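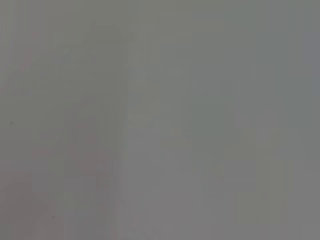 Hand-guided demos are sold to us as the easy way to teach an arm a job, and I'd like to hear from someone who has run them for longer than a sales visit. We have a small Baek arm with a camera at the wrist, and the job is taking parts out of a tray and seating them in a holder. The integrator's line is that you show it the task a few dozen times and it "picks up the idea." I have been going through the wrist view one still at a time, and I can't see what idea it's supposed to pick up from gray. A darker upright band left of center, a paler strip next to it, two tiny dark specks over on the left, and no edge anywhere that I'd trust to steer by. If you handed me that and asked where to put the part, I would ask you for a different job.

So far we have 504 demos. Part of them were done by hand, meaning a person holds the arm and drags it through the motion, and the rest were done by remote control with the Ikel handset. I marked 84 as suspect because the wrist view goes to mush for a good piece of the run. The integrator says leave them in, "the model will learn to ignore it." I have heard that sentence about a lot of things in 20 years of plant work and I mostly ended up fixing them myself.

What I want to know:

Do you throw out the whole demo when the wrist camera goes blank, or cut the blank piece out, or leave it alone?

Is dragging the arm by hand worse than remote control for this, or is that only our operators?

Has anybody got one of these working on a real line, with real parts, without someone standing next to it? I don't mean a video of it working.

Please don't tell me to buy more cameras. I've already had that from the people who sell the cameras.

Posted by traybound
December 23, 2024

Print this page | E-mail to a friend

Search the help pages: Enter keyword Go Advanced

3 replies, oldest first

oldpendant

You're right to be suspicious, but I think you're suspicious of the wrong part. A wrist camera that sees nothing for a stretch is normal on close work. The lens rides right behind the fingers, so when the arm gets near a surface, the surface is all it has, and a small cheap lens won't focus that close. Any insertion task I have worked on had stretches like that. What matters is what the arm knows during those stretches from everything else.

Go look at what your recordings contain besides pictures. On our cell it's joint positions, gripper width, and a fixed camera up on a post. If the fixed view is good and the joint readings are clean, a gray wrist view during the last bit of the approach doesn't kill the demo. If the wrist view is the only camera you have, then yes, you've got a problem, and no amount of "it will learn to ignore it" gets you out. It can't ignore the one thing it has.

On keeping or cutting: please don't cut pieces out of the middle. I did that on my first cell. The recording then jumps from one arm position to another with nothing between, and the trained arm tried to do the jump. It made a noise I'd like not to hear again. Either keep the demo whole or drop it whole.

My own sorting goes like this. I play the wrist view and the joint plot side by side. If the view is gone while the arm is making a slow, steady approach, keep. If the view is gone while the operator is hunting around, backing off and trying again, drop. The second kind teaches hunting, and it teaches it blind. You'll probably find your 84 are a mix. I would not take the integrator's word or yours on it until you've split them.

Also check the boring things before you blame the method. Two dark specks on the left may be dirt on the lens, or they may be marks on whatever the lens was up against. One still won't tell you. Pull up a dozen others from different demos, and if the specks sit in the same two spots every time, clean the lens and get on with your day. I had a smudge once that was there in every good demo and was gone after a cleaning, and the arm got worse after the cleaning. So write down when you wipe it.

As for the blocky patches you get in flat gray areas, look at your compression settings. Flat tones are where heavy compression tends to show up. Ours was turned up high from the factory to save disk space and we never asked for that.

Your third point, about working without someone standing next to it: one cell, one part, after a lot of fiddling. We tell the front office it runs on its own, and there's a stool next to it.

fixture_first

can't speak to the learning side but why is this not a fixture and a taught path?? parts in a tray, seated in a holder. you can program that by hand in an afternoon if the tray is located properly. we have a Hivholm arm doing about the dumbest version of this and it has no camera at all. it has a steel block the tray butts up against.

everyone wants the robot to "see" because somebody saw a demo at a show. if the tray moves, stop the tray from moving

traybound

Fair, and I asked the same thing on the first day. The trays come in from a supplier and they're warped, so the parts don't sit at one height or one angle. We tried a located fixture and it got maybe the first row right. I wouldn't be here if a steel block did it. I may still go back to one with a float in the gripper if this goes on past April.

oldpendant, thanks. There is a fixed camera, but it was mounted where the operator stands, so on the hand-guided ones you get a fine view of a shoulder. I suppose that answers part of what I asked about hand guiding versus remote.

longhaul_cells

The shoulder is the answer to your second point, yes, and I'd have guessed it if you hadn't said so. We did both ways on a Fladia cell, 1,326 demos when we finally stopped, and I came away thinking hand guiding is oversold.

When you drag the arm, you are using your own eyes and your own feel through your hands. You can tell the part has touched the lip of the holder because you feel it. The recording gets none of that unless you have a force sensor and are saving from it. So the demo says "arm moved left a hair, for no visible reason," and that goes in as if it were knowledge. If the wrist view is gray at that same moment, there is nothing in the file that explains the move. A person can do it beautifully and the file is still useless.

With remote control you can at least make it honest. Put the operator at a screen that shows only what the arm's cameras give, face turned away from the cell. No peeking over. If they can't do the task from that screen, don't expect a trained arm to do it from the same pictures. It's a blunt test and it will annoy whoever sold you the system. Our people hated it. They were slower and dropped more, and they started asking to have the camera moved, which was worth more than anything in the manual.

So before recording any more, I would sit your best operator down and have them try 60 runs screen-only. Don't save them for training. Just see where they get stuck. If they all get stuck at the gray part, you know what to fix, and it may be as simple as tilting the wrist camera or moving it back on its bracket so it has something besides a surface to look at. I know you said no new cameras. Moving the ones you own costs a bracket and a day, and you'll have to throw out the old demos or keep them apart, as the view won't match.

I disagree with oldpendant a little on keeping slow approaches with a blank view. It's okay if the part ends up in the same place every time. With warped trays yours don't, so the last stretch is exactly where the arm needs to correct itself, and it'd be copying one fixed ending over and over. I'd keep them for the first half of the motion, trained as a separate step, and handle the seating some other way. A slow downward push with a force stop did more for us than the next few hundred demos.

Whether ours works: it does the pick well and I trust it. It does the seating well enough on a good batch, and on a bad batch it'll set a part on top of another part and go on as if nothing happened. We added a plain on/off switch in the holder to check for the part. It is the cheapest thing on the cell and it catches most of what goes wrong. Ask your integrator what tells the arm it has failed. Mine changed the subject twice.

traybound

Screen-only test makes sense to me and doesn't need anyone's permission. I'll split the 84 first, the way oldpendant said, then put someone at the screen. Asked about the failure check this morning and was told it is "on the roadmap." Ordering a switch.

Print this page | E-mail to a friend

Contact us | Copyright, all rights reserved | Back to top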